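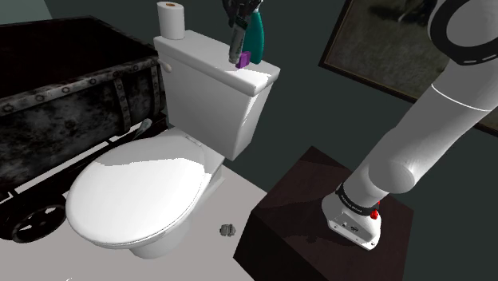
From: Wendy Mottram
To: sim-users list
Date: 26 May 2022
Subject: Re: Stoltico bathroom pack, worth the money?

Clive Staniforth wrote:
> We're looking at the Stoltico pack for the pick and place tests.
> 900 a year is a lot for us. Has anyone run it with an arm on a
> fixed pedestal? And do the small props behave?

Clive,

We've had it on trial at Cheetham for 3 weeks. The arm loads fine on a pedestal. I put ours next to the toilet so the gripper could work over the tank lid, where we keep the toilet paper, a teal bottle and a small purple block. It's tight with the bottle that close, so set your approach height before you do anything else.

Two complaints. Shadow edges come out jagged on the glossy white parts, and you can see it plainly on the toilet lid. Support told me to raise the shadow resolution, which costs frame rate. Also, the random furniture option has no idea what belongs in a bathroom. I got a riveted chest on spoked wheels beside the toilet. You can lock the list by hand.

The props have sane masses out of the box. I changed 2 of them.

Ask for the June price before you sign. Gaëtan Lefèvre handles quotes and he answered me the same day. I can send you my config file if you want it.

Wendy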